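Review: Zamfir hand-held gripper pair, after one winter of use
Last updated: 10 May 2020

I bought the Zamfir pair in October, two grippers with pistol handles, to record demonstrations for a sorting robot. Before this I used the Ilix model, which is heavier and has a stiff trigger, and my wrist was complaining after an hour. So I had good hopes. This review is mostly about one fault, but I will try to be fair to the rest.

First the good part. The handle fits my hand well, and I have quite small hands. The jaws open wide and close parallel, and the tips have enough friction for plastic packaging. The trigger is light. I can do a full afternoon with both hands and feel it only a little in the thumb. The cable comes out at the bottom of the handle on my units, so it does not pull the jaws to one side. The software shows the opening of each jaw on a small bar, and it is easy to read from a distance.

The setup instructions are short and in some places wrong. Step 4 tells you to close the jaws fully before calibration, and step 6 assumes they are open. If you follow both, the zero point is in the wrong place and you must begin again. I wrote to the seller and got a corrected page the same week, so please ask for it.

Now the fault. After two months the left gripper started to report that it was closed when it was not. The jaws held an object of some thickness, the bar on the screen went to zero, and it stayed at zero until I released the trigger completely. With a hard object I noticed quickly. With soft things I did not notice, and this is the real trouble, as soft things are most of my work. I found it only when I played the recordings on the robot. The arm closed with much more force than I had used with my own hand, and it crushed a box of tea and bent one of its own finger pads. I pressed the stop button late. Nobody was near the arm, but I do not like to think about it with a person's fingers there.

I went back through 139 recordings and 12 of them had the false zero. All 12 were from the left side.

To find the cause I repeated the same kind of work, slowly, with the bar on the screen beside me. Left hand on a chip bag, right hand on a cloth, and then the two sides changed over.
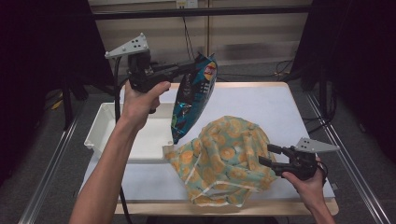
Tsutomu Wada wrote to me after the first version of this review that he had the same false zero on his pair, and that it came back only when he turned his wrist outward with the trigger half pressed. He thinks the position sensor sits too near the place where the cable enters, and that a new cable would help for a while but not cure it.

I tried what he said and he is right about the wrist. When I hold the gripper straight, the reading is correct almost every time. When I turn it outward and lift, it can drop to zero. I opened the handle (four screws, and one of them is under the label, so the warranty is probably gone) and saw that the small sensor board was held by one clip only. The second clip was broken off. In the right gripper both clips were whole. I fixed the board with a drop of glue and put a loop of tape on the cable so that it cannot pull. Since then I have made 228 recordings without a false zero. I still do not fully trust it.

The seller was polite but slow. They offered me a new left gripper if I paid the shipping, and they said the clip is thicker in the newer units. I have not seen a newer unit, so I cannot confirm this. What I miss is a warning in the software. A jaw that jumps from half open to zero in one sample is not physically possible, and the program could mark it in red. At present it says nothing and saves the recording as good.

If you already own this pair, please do three things before you send any recording to a real arm. Turn each wrist outward with something thick in the jaws and look at the bar. Set a force limit on the arm itself, and do not depend on the numbers from the handle. Play the first recording at low speed, with your hand already on the stop button – I did not, and it cost me a finger pad.

For comfort I would give the Zamfir four stars of five. For the sensor two. The Ilix is tiring and ugly, but in more than a year its reading never lied to me, and I keep it on the shelf for the days when I need to be sure. If the thicker clip is real, I will buy another left gripper and write here again.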